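Print this page | E-mail this page

Student project report: How should a small cup competition be seeded?

Our module asked for a question from sport that could be answered with a spreadsheet. We chose the Porov Cup, a regional knockout for 11 football clubs, and the long-running quarrel over who gets a bye. 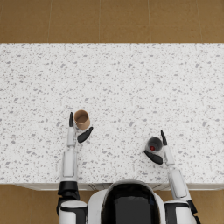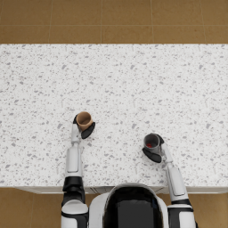
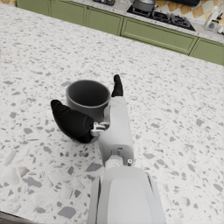
Background

Eleven is a terrible number of clubs for a knockout. Five of them must be given a free pass to the last eight, and the other six play for the three places left. At present the byes go by last season's league position. Tatitz, who finished second, think this is the fairest system ever devised. Bako, who finished sixth, have written letters.

Method

We gave each club a rating from its past league results, using 476 matches. We had 637 to begin with, but the rest were abandoned, awarded or recorded only as "won easily". Then we played the cup 1000 times on a laptop under three rules: byes by league position, byes by current form, and byes drawn from a hat.

Results

Petus, the strongest club on our ratings, won most often under every rule. The hat cost them a few titles and handed most of those to Tatitz, who were not consulted. For the middling clubs the bye mattered far more. Bako won over twice as many cups when given one as when made to play the extra round – which is more or less what their letters said, at greater length.

Seeding by form made less difference than we had hoped when we picked the title. By January the form table and the league table are nearly the same table.

Problems

Our ratings ignore injuries, the weather and the slope at the Bako ground. We also treated every tie as if it were played on neutral grass. Home advantage was in the plan until the Friday before the deadline.

One of us supports Petus. The ratings were checked by the others.

Further work

A short group stage would do away with byes altogether, but would need more match days than the pitches have free. We would like to test it anyway, on the laptop, where the pitches are always free.

Related projects
- Do longer throw-ins win matches?
- Timing the half-time queue
- Penalty shoot-outs and who goes first

We use cookies to make this site work. Accept | Settings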